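3.2 Collecting the Plug Demonstrations

Plugging something in is a task we were eager to include from the start. It is short, people do it without thinking, and it asks a great deal of a policy: the last few millimeters decide everything, and the gripper hides much of what matters. We collected 1416 demonstrations with the hand-held Cenomska gripper, using the view from its own camera as the only image input. Each person had six practice tries before we began saving data. After filtering, 1316 demonstrations remained for training.

We asked people to work at their natural speed and to keep going after a bad first contact. Those recoveries proved to be some of the most useful material in the whole set! A small nudge sideways, a slight turn of the wrist, a second push: all of it is there to learn from.

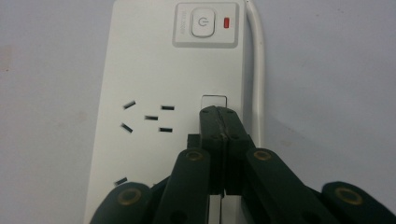 Figure 4. View from the gripper camera in the plug task. The dark green plug is held between the gripper's arms at the power strip; the indicator beside the power button is lit red.

Note how little of the area beneath the plug can be seen at this distance. The slots of the neighboring socket stay in view, however, and we suspect the policy can use them as a guide to position and angle (see Section 5.1, where we cover them up). The indicator light is not used as a label, and success was marked by hand from the full recording.

We held out 70 demonstrations for validation, chosen by session so that no session appears on both sides of the split. The Priltberg set was handled the same way.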